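The operations manager at Caltgate has been pitched bed-making automation before, and she has a drawer of brochures to show for it. The latest quote, from Tratent, covers three grippers.

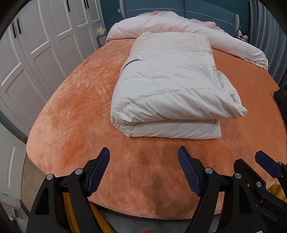
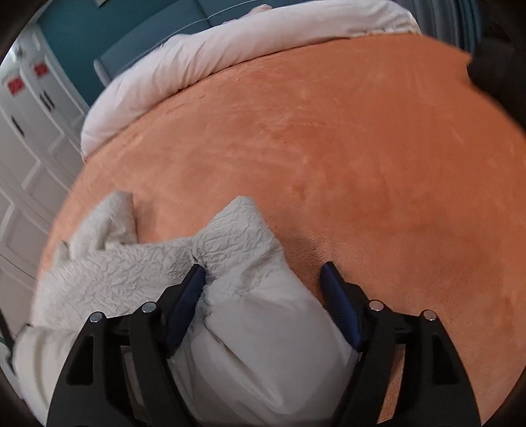
Bedding work with the gripper, white covers on orange plush.

"Show me the cost per bed," she says. "They gave me a price per unit and a lot of enthusiasm." Caltgate has 101 beds. Her budget closes in August, and spare pads weren't in the quote.

Would she sign? "For a four-week trial, maybe. I'm not buying on a demo."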